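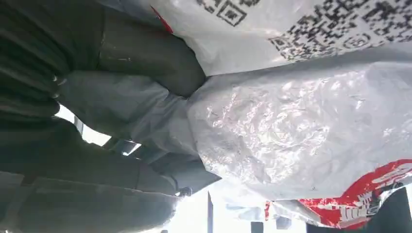
Junent to Publish Side-by-Side Results for Robot Hands in Parcel Handling

News / Press Releases / Automation
Home Products Support Newsroom Contact
Search this site Go

GURKECK, 14 October 2023 – Junent has finished a comparison of robot hands and wrist cameras on one of the least popular jobs in a sorting center: picking up soft mailer bags and setting them down with the waybill facing up. The full results will be released to customers in May.

The comparison used 3000 picks, split evenly between the Privov hand, the Koller hand and a Junent unit now in development. Bags were chosen over boxes because they fold, bunch and slide. A hand that does well with cartons can still pinch a bag by one corner and leave the code buried in a crease.

"Customers send us videos of their worst parcels, and most of them are bags," said Bayu Chin, who leads gripper testing at Junent. "We wanted numbers on bags before we made any promises about them."
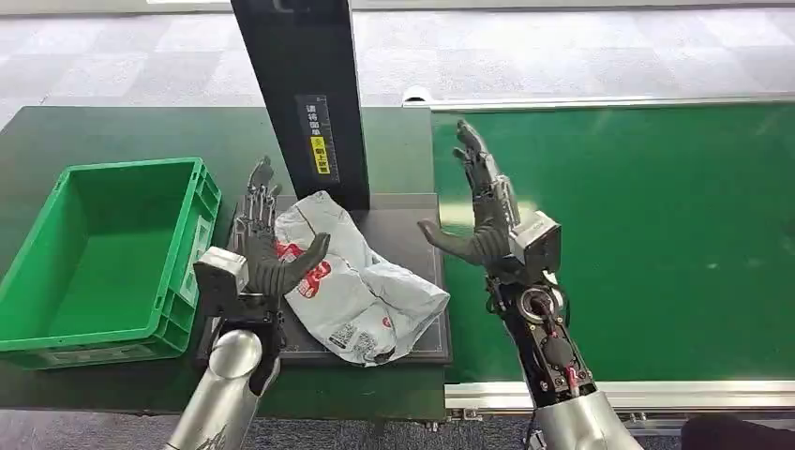
What counts as a successful pick?
The bag has to be lifted clear, moved and released with its waybill up and readable by a scanner. A bag that lands face down is counted as a miss, even if it was never dropped.

The Privov hand had the fewest drops. The Koller hand was faster between picks but needed more second tries on thin bags. The Junent unit finished between the two on drops and did best at turning bags over. Each hand made 1000 picks with the same control software, and the fingertip force was set once at the start of each run and then left alone.

Gloves were tried as well. A covered hand held slick plastic better, but the glove material had to be checked for wear between runs, and Junent has not yet decided whether to offer gloves as a standard part.

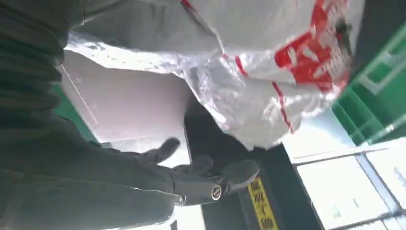
Gloved robot hand at a white plastic bag, wrist camera view.

Cameras turned out to matter more than the test team had planned for. Strong backlight washed out part of the view on several wrist cameras, and glare on shiny plastic hid the edges of printed codes. A head camera gave a steadier view of the work area but lost sight of the bag when the fingers closed – the wrist view was still needed for the last part of the reach. Junent tried 16 combinations of lens and exposure setting and will support 9 of them.
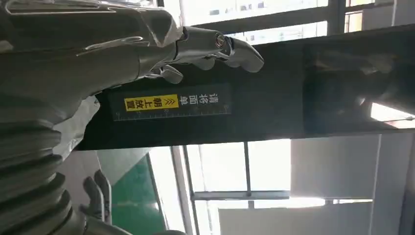

Reading time: 2 minutes

Controller timing will be covered in a separate note. Early runs showed that a short delay between the two arms was enough to pull a bag out of shape, and the motion software has been changed so both arms start to close together.

Customers who want their own bags included in the next round can send samples to the Junent test center in Gurkeck. Bags should be filled as they would be for shipping, with test labels in place of real addresses.

About Junent
Junent builds hands, wrist cameras and control software for parcel sorting.

Press contact: Bayu Chin, Junent, Gurkeck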